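4.2 책상 위의 넥타이: 놓인 자리와 치워진 자리

이 절에서는 의류 소품 가운데 넥타이를 다룬다. 앞 절에서 본 양말이나 스카프와 다르게, 넥타이는 가정에서 정해진 보관 장소가 있는 경우에도 책상이나 식탁 위에 자주 남는다. 우리는 책상의 표면을 두 가지로 나누어 기록하였다. 하나는 배선용 홈과 같이 상판이 파인 부분이고, 다른 하나는 평평한 나뭇결 면이다.
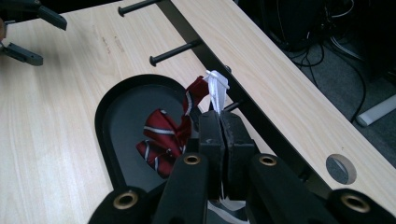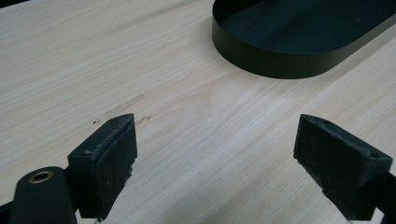 그림 7. 책상에서의 넥타이 정리 과제. 첫째 사진: 상판의 U자형 홈에 일부가 들어간 붉은색 사선 줄무늬 넥타이와 그 흰색 라벨. 둘째 사진: 밝은색 나무 상판의 표면.

4.2.1 홈에 걸린 천의 문제

그림 7의 첫째 사진에서 넥타이는 접힌 상태가 아니고 구겨지고 꼬인 상태이다. 넓은 부분은 홈 쪽으로 늘어져 있고, 좁은 부분은 라벨 쪽으로 올라가 있다. 이러한 배치를 우리는 "반쯤 떨어진 상태"라고 부른다. 물건이 책상 위에 있다고도, 책상 밖에 있다고도 말하기 어려운 상태이기 때문이다. 면접 자료에서 참여자들은 이 상태의 물건을 정리 대상으로 늦게 인식하는 경향을 보였다. 한 참여자는 넥타이가 홈에 들어가 있으면 "이미 자리가 있는 것처럼 보인다"고 답하였다.

사선 줄무늬는 관찰자에게 유용한 단서를 준다. 평평하게 펼친 넥타이에서는 줄무늬의 방향이 일정하지만, 구겨진 넥타이에서는 주름마다 줄의 각도가 달라진다. 그림 7의 첫째 사진에서도 줄의 각도는 주름을 따라 여러 방향으로 변한다. 따라서 줄무늬가 있는 넥타이의 경우 기록자는 각도의 차이를 보고 구김의 정도를 세 단계(낮음, 중간, 높음)로 판정하였다. 무늬가 없는 넥타이에는 이 방법을 사용할 수 없으므로 윤곽만으로 판정하였고, 기록자 사이의 일치도가 더 낮았다.

4.2.2 라벨을 잡는 방법

넥타이 뒷면의 라벨은 본래 손잡이로 만들어진 것이 아니다. 그러나 정리 동작의 기록에서 라벨은 처음 잡는 위치로 반복하여 나타났다. 우리는 그 이유를 두 가지로 추정한다. 첫째, 흰색 라벨은 진한 색의 천 위에서 눈에 잘 띈다. 둘째, 라벨을 잡으면 넥타이의 앞면에 손이 적게 닿는다. 특히 실크 제품을 가진 참여자들은 앞면에 자국이 남는 것을 걱정하였다.

물론 라벨을 잡는 방법에는 단점도 있다. 라벨의 봉제선은 좁고, 넥타이 전체의 무게가 그 선에 걸린다. 또한 라벨의 위치는 제품마다 조금씩 다르며, 일부 제품에서는 라벨이 좁은 쪽 끝을 끼우는 고리의 역할도 한다. 이런 제품에서 라벨만 당기면 고리가 늘어날 수 있다. Khương(면담 기록, 2019년 8월)은 의류 수선의 경험에서 같은 점을 지적하고, 라벨은 위치를 찾는 데에만 쓰고 실제로 들 때는 목둘레 부분을 함께 잡을 것을 권하였다. 본 연구의 정리 지침도 이 의견을 따랐다.

4.2.3 빈도와 시간

전체 정리 동작 3,513건 가운데 넥타이에 관한 것은 300건이었다. 이 중 90건에서 첫 접촉 위치가 라벨 또는 라벨의 바로 옆이었다. 나머지 동작에서는 넓은 쪽 끝이나 가운데의 접힌 부분을 먼저 잡은 경우가 많았다. 홈에 걸린 넥타이를 꺼내어 평평한 면에 펴는 데 걸린 시간의 중앙값은 20초였으나, 홈의 가장자리에 천이 눌린 경우에는 더 길었다. 우리는 이 차이에 대하여 통계적 검정을 하지 않았다. 가정마다 책상의 구조가 다르고, 홈이 없는 책상도 자료에 포함되어 있기 때문이다.

4.2.4 표면의 역할

평평한 상판은 정리의 중간 장소로 사용되었다. 참여자들은 넥타이를 서랍이나 옷장으로 바로 옮기지 않고, 먼저 상판에 길게 놓은 다음 손바닥으로 주름을 폈다. 이때 나뭇결의 방향에 맞추어 넥타이를 놓는 사람이 있었다는 점은 예상하지 못한 결과이다. Mitsotakis-Vlachou는 공동 토론에서 이것을 "표면이 제안하는 직선"이라고 표현하였다. 다만 그림 7의 둘째 사진과 같이 결이 사선으로 지나가는 상판에서는 결을 따르는 방향과 책상 모서리를 따르는 방향이 서로 맞지 않는다. 이러한 상판에서 참여자들이 어느 쪽을 기준으로 삼았는지는 현재의 기록만으로 구별하기 어렵다. 이 문제는 접는 방법과 말아 두는 방법을 비교하는 4.3절에서 다시 검토한다.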